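Desk Power and Floor Outlets: Front Office Gallery

Page maintained by Josefien Martens. Last revised in September.

The Baloyi front office has a light wooden desk next to the reception counter, and it carries more wiring than any other desk on the floor. Power comes up from outlet boxes set into the carpet, passes over the desk edge and is split on the desktop. The gallery records the arrangement as used for the Jallex parts intake, when boxed items are opened, checked against the delivery note and entered on a laptop.

The desk was specified by Arnout Groen as a sorting position for one seated person. Deliveries of small parts come in divided cardboard boxes, each section holding one type of item. The boxes go near the front of the desk so that the dividers can be seen from both sides. Loose wrapping goes to recycling at the end of the shift.

Notes on terms: "floor box" means the metal-framed outlet box in the carpet. "Desk strip" means the power strip on the desktop. "Drop" means any cable that leaves the desk edge and runs to the floor. 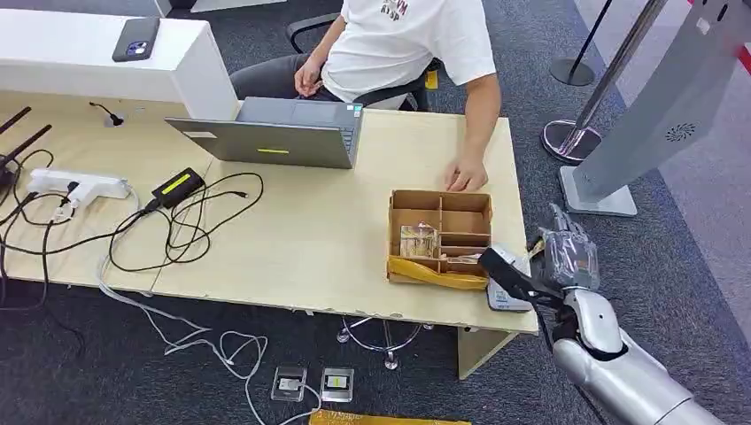 Intake desk with divided box, laptop and desk strip. Two floor boxes below.

The desk strip stays on the desktop. An earlier layout had it screwed to the underside, where the switch was hard to reach and adapters worked out of their sockets under their own weight. The cost of the present layout is surface area: the strip, the adapter and the slack in the black cables take up the left part of the desk, and the box and laptop have to share what is left.

The drops are the weak point. A drop with too much slack ends up coiled on the carpet, where chair casters can run over it. The office rule allows 200 mm of slack per drop, measured with the desk in its normal position. Any excess is to be folded and tied under the desktop. Cuiping Long checks the drops on Wednesday mornings before intake starts, and a cable with a nicked jacket is taken out of service the same day.

Divided boxes are reused until the corrugated dividers no longer stand up without support. Small parts are bagged before they go into a section, and a bag that has been opened is resealed or replaced. The Fuvemix labels used on earlier boxes did not stick well to bare cardboard and have been dropped.

Floor fittings and floor tape are handled under a separate entry in the building log. The carpet is dark gray throughout, so yellow shades of tape were chosen for marking positions. Tape is laid clear of the fittings so that the metal can be lifted without cutting the line. Corners are formed from two overlapping strips and pressed down with a hand roller. Carpet under tape should be vacuumed first; dust in the pile is the usual cause of lifting edges. 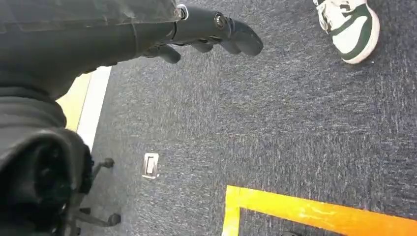
Aileen Javier writes that tape corners are the first thing to go on her floor, and asks whether the overlap should be cut at 45 degrees. She has tried both ways on short-pile carpet and found that a square overlap catches on cart wheels, while a mitered one holds but leaves a gap if the pile is brushed the wrong way.

Square overlap is still the standard for this office, as no carts are used near the desk. The mitered cut will be tried at the next relaying.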